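Flarkevthorpe README

last touched: April, by Raimo Mäkelä, in a hurry. Fix what you find.

Flarkevthorpe is a single player first-person night watch game for PC. You guard a grain port. Boats come in, alarms go off, you run. No multiplayer. Made by Gestasska, published by Imard (store page is theirs, don't ask us about refunds).

This file covers the 2 demo build plus the level data folder that ships with it. Full game has its own readme.

WHAT'S IN THE ZIP

flark.exe - the game
flark_safe.exe - same thing, low settings forced on, use if the first one crashes
/levels - map files, plain text, go ahead and edit
/patrols - guard route tables
/voice - radio lines, ogg
/saves - empty until you play
keys.txt - controls, you can rebind in here or in the menu
credits.txt - people

Don't rename /patrols. The game looks for it by name and if it isn't there every guard stands at the front gate. Known since forever. Kaisu Halonen has a fix, not merged.

INSTALL

Unzip anywhere you have write access. Not Program Files, saves will fail silently. Desktop is fine. Run flark.exe. First start is slow, it builds the shader cache, let it sit. Black window is normal. Second start is quick.

Needs a 64 bit Windows. Controller works, plug it in before you start the game. Hotplugging is flaky.

Uninstall = delete the folder. Nothing goes in the registry.

If you had the older demo, do NOT unzip over it. Old patrol tables have one column less and the loader reads them anyway and you get guards walking into the water. Fresh folder please.

CONTROLS (default)

WASD move
Shift run, drains stamina
Ctrl crouch
F flashlight
R radio
E open, pick up, climb
Tab map
Esc pause
F5 quicksave, F9 load
F10 toggles the timer on screen

Crouch is hold by default. Toggle is in keys.txt, crouch_mode=toggle. The menu option for it doesnt save yet.

MISSIONS IN THE DEMO

Mission one, Silo Row. Tutorial more or less. Walk the fence, find the cut section, radio it in. Time limit is 600 seconds and you won't need it.

Mission two, Low Water. The real one. Same limit, 600 seconds, bigger map. Tide is out so the mud side is open and people come in over it. You have to get to the pump house before they do, or get there after and take it back. Both count as a win. Taking it back scores higher, Yu-na Kang insisted.

No checkpoints inside a mission. Quicksave works but it marks the run as assisted and it won't go on the local score table.

SCORING

Max 100 per mission. Starts at 100 and goes down. You lose points for alarms you set off yourself, civilians scared, ammo wasted, time over the limit. Finishing late isn't a fail, you only bleed points until you hit zero. Going down ends the mission.

The table is local only. No accounts, no upload, the game never goes online. If your firewall says it does, tell us, somethings wrong.

LEVEL DATA

One text file per map. One object per line. Fields split by tabs, not spaces, your editor may try to be helpful and convert them, turn that off.

Columns in order:

id - whole number, unique inside the map
type - see types.txt
x, y, z - meters, z is up
rot - degrees, clockwise, 0 is north
flags - letters, no separator
note - free text, ignored by the game

Low Water has 1607 objects. Silo Row has a lot fewer. If you go far past the Low Water number the loader still takes it but frame rate drops hard near the cranes. Not optimized.

Flags used right now:

L - lit
B - blocks bullets
C - climbable
S - makes noise when stepped on
Q - quest item, can't be destroyed

Anything else is skipped without an error. Lower case is also skipped!! This one gets everybody. b is not B.

Notes column has leftover jokes and some Finnish. Leave them or delete them, doesn't matter.

PATROL TABLES

Each guard is a block. Block starts with the guard id on its own line, then waypoints, then an empty line. Missing the empty line glues two guards together and the second one never spawns.

Waypoint columns: x, y, wait, look, speed. Wait is in seconds. Look is degrees same as rot. Speed is walk, jog or run. No z, guards snap to the ground, so don't route them over the gantry, they'll drop to the dock under it.

Routes loop. For a one way route put END after the last waypoint. For a guard that stays put give him one waypoint and a long wait.

Hand made, all of them. Ulla Laaksonen walked each route in the editor and then typed it in. There's no generator. Some waits look odd (a guard who stops and faces a wall), those are meant to give you a gap to cross. Please don't smooth them out and send us the result, we've had that already.
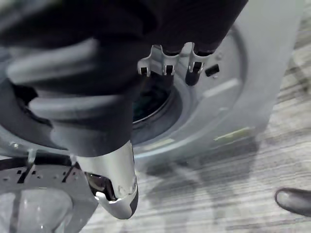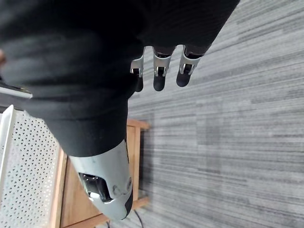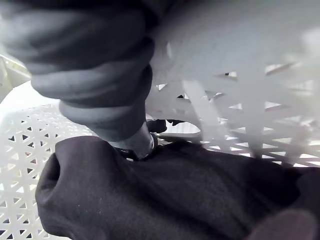 Can I use the demo maps in my own mod and put it up for download?
You're free to, as long as it costs nothing and credits.txt stays in the zip. The radio lines in /voice are not included in that, record your own or leave them silent.

VOICE LINES

Khôi Dương did the dispatcher and most of the dock crew. Recorded at home so levels jump around a bit. File names are who_situation_take.ogg. The game picks a take at random. Remove a take and it picks from whats left. Remove all of them and you get the beep.

Subtitles are in voice/subs.txt, one line per file. English only for now. If you want to translate, copy it to subs_xx.txt with your language code and set lang=xx in keys.txt (yes, keys.txt, it ended up there, sorry). Keep lines short, the box holds two rows and the rest runs off the bottom.

MAKING YOUR OWN MISSION

Quickest way:

Copy silo_row.txt, give it a new name.
Copy the patrol table with the same name. Names must match.
Add the name to levels/list.txt at the end.
Start the game, it shows up under Extra.

Player start is the object of type START. Exactly one. With none you start at zero zero zero, usually inside a silo.

Goal is type GOAL, flag Q. Can have several, all must be reached, any order. Timer is set in the first line of the map file, in seconds. Leave it out and there's no limit and no time penalty.

Test with F10 on. Red timer means the map set a limit under what the pathfinder thinks is possible. It's a guess, the pathfinder doesn't know about ladders.

KNOWN PROBLEMS

- Alt-tab during loading hangs it. Wait for the menu.
- Flashlight shines through the tarp on the east barges.
- Radio sometimes plays two lines on top of each other in Low Water if you radio while climbing.
- Guards can open the pump house door when it's locked. They shouldnt.
- Ultrawide: the map is stretched. Playable.
- Very high mouse polling rates make the camera stutter. Lower it in your mouse software.
- Quickloading right at the water edge can put you under it. You can walk out, just keep going uphill.
- Stamina bar stays on screen after you turn the HUD off.

Crashes on start are nearly always old graphics drivers or the folder being read only. Check both before writing. Then try flark_safe.exe. If safe works and the normal one doesn't, turn off Fog Detail in the menu and go back to the normal one.

REPORTING BUGS

Send log.txt from the game folder, it gets overwritten at every start so grab it right after the crash. Say which mission and where on the map. "By the crane" is not enough, there are many cranes. Press Tab and read the grid square.

Also say if you edited any file. We won't be mad. It only saves Kaisu an evening.

Ideas for weapons: we get plenty, thanks. The demo has a pistol and a flare gun and will keep having those.

LIMITS OF THE DATA

If you pulled this for pathfinding tests or school work and not to play: coordinates are clean, types are clean, notes are a mess. The port isn't a real port. Don't take distances as anything true to life, the silos sit much too close together so the fights work. Patrol waits were tuned for fun and say nothing on how real guards move.

Heights on the mud side are rough. The mud was sculpted late and objects there may float a little. If you need exact contact with the ground, use Silo Row only.

No player data in here. Score tables are wiped before zipping.

LICENSE

Maps, patrol tables, types.txt: free for non-paid use, keep credits.txt.
Voice: for use with this game only.
Exe files: play them, share the zip unchanged, don't sell it.
The name Flarkevthorpe stays with Gestasska.

CHANGES IN BUILD 2

- Low Water added
- patrol tables got the speed column
- flare gun lights up rooms now
- scoring starts at the top and goes down, used to go up
- fixed the ladder that killed you
- fixed dispatcher calling the wrong gate
- removed the dog, he'll be back in the full game

TODO before next build: merge Kaisu's patrols fix, pump house door, crouch option in the menu, types.txt is missing the two new barge types (BARGE_E and BARGE_W, they work, they're only not listed).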